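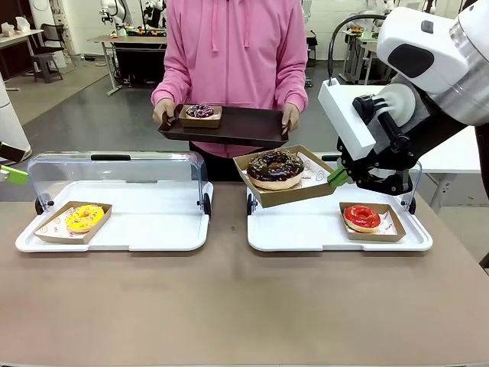
Posted by rastton_cell2, 4:20 pm, in Setup and Maintenance

Right gripper holds the box tilted after finger change

Hello all. I look after the two-arm serving cell at our Destoria site. It takes donut boxes from two display trays with clear covers and brings them to a person with a serving tray. Last month we changed the fingertips to the green ones. Now the right gripper clamps the box by its side wall, and the box leans forward while it is in the air. My donut with chopped topping is still inside, but I do not like this angle.

Grip force is 260 in our controller units, and before the change it was 413. I lowered it because the cardboard was getting marks. Should I go back up, or is it the wrist?

leltero_mike7 wrote:
Don't go back up. An open box has a weak wall, and more force only bends it. Check first that both fingertips are seated fully. With ours, one screw was tight but the tip was standing a little proud. The box rotated every time.

oldgrease wrote:
I disagree a little. 260 is low for these tips on cardboard. The heavy side of the box is where the donut sits, and in your picture the finger is at the other side, by the paper liner. So the weight pulls down away from the grip. I would turn the boxes on the tray before I touch any number.

rastton_cell2 wrote:
Thank you both. The boxes are placed by hand, so the donut can be left or right. The yellow one on the left tray is sitting at an angle too. I can put tape marks on the trays, but people will forget them.

Ryu_bench wrote:
What about the cable? It makes a big arch from the top of the housing to the white bar at the wrist. If it pulls when the wrist turns, the pose can be off. Move the arm slowly by hand and watch it.

oldgrease wrote:
The cable will not tilt a box. It will break one day, this is a different problem.

Ryu_bench wrote:
On our arm it did move the bracket. Please check the clamp knob also.

rastton_cell2 wrote:
I checked at lunch. Cable is free. Clamp knob was good for a quarter turn more. Right fingertip was not seated, so leltero_mike7 was correct on this. I cleaned the seat, mounted it again and set force to 300. The box still leans, but less. Tomorrow I try the tape.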